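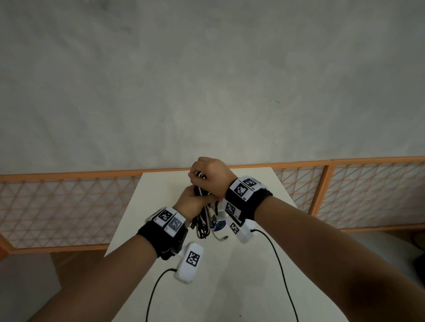

The company is called Ekwood, and what it sells is a two-hour visit in which somebody sits at your table and sorts out your cables. I had assumed there would be more to it. I asked the owner, who started the business in Poston and asked me to leave her name out ("my mother still thinks I do office moves"), whether people couldn't manage this on their own with a free evening and a trash bag.

"They could," she said. "They've had 2,625 evenings and they haven't."

I asked where that number came from. She said it was how long one customer in Clornton had kept the same box of cords, counted from the day he moved in. She had worked it out for him on her phone while he was hunting for scissors. I'm still not sure what he was supposed to do with that information.

The method is plain enough. Everything gets dumped out on a bare table. You don't pull on anything. You find an end, hold the bundle in one hand so it stays slack, and feed the end back through the loops with the other. "People yank," she said. "They get hold of one plug and drag it out, and all the rest cinches up. Then they get mad and put it back in the drawer."

I told her I yank, and that it works maybe half the time.

"And the other half?"

The other half I buy a new one. She wrote that down, which annoyed me.

Once the cords are apart they get matched to something in the house. Anything with a device goes in one pile, anything without goes in another, and the second pile is always bigger. In the Clornton house there were 57 cords on the table and the customer could name a use for 19. I pointed out that this is also what a decluttering salesperson would want me to hear. She agreed that it was.

What I doubted most was the storage part. Ekwood sells its own cord wrap, the Wannasri, a strip of cloth with a snap and a space for a label. You get a set with the visit and can order more. I asked why a twist tie wouldn't do.

"A twist tie will do," she said. "Masking tape will do if you write on it. I like mine better – you can open it with one hand. But I'm not going to tell you a twist tie doesn't hold a cord together."

Do customers keep it up? That was the question I had come to ask, and the answer was the vaguest thing I got all afternoon. She calls people back after six months. Most of them say it's going well. She doesn't visit to check, and when I asked whether "going well" might mean "please stop calling," she laughed and said she'd thought about that.

"I've had two people book me again for the same drawer," she said. "The same exact drawer. One of them was embarrassed. The other one wasn't at all, she'd just decided it was like a haircut."

We talked about what to do with the pile nobody wants. She won't put cords in the household trash and drops them at an electronics recycling counter every few weeks. She couldn't tell me what happens to them after that. She has asked, she said, and got a leaflet.

I also asked about the cords people refuse to give up. She doesn't argue. They go in a bag with the date on it, and the bag goes on a high shelf. Her own was dated last May when I saw it, and it was pretty full. I asked what was inside.

"Chargers," she said. "A couple for phones I don't have. Don't print that." Then she said I could print it.

I went home and emptied my kitchen drawer onto the table. It took me almost an hour to get the lot apart, holding it slack the way she'd said, and I did not pay anybody. I have a black cord with a small square plug that fits nothing I own. It's back in the drawer, with a twist tie on it.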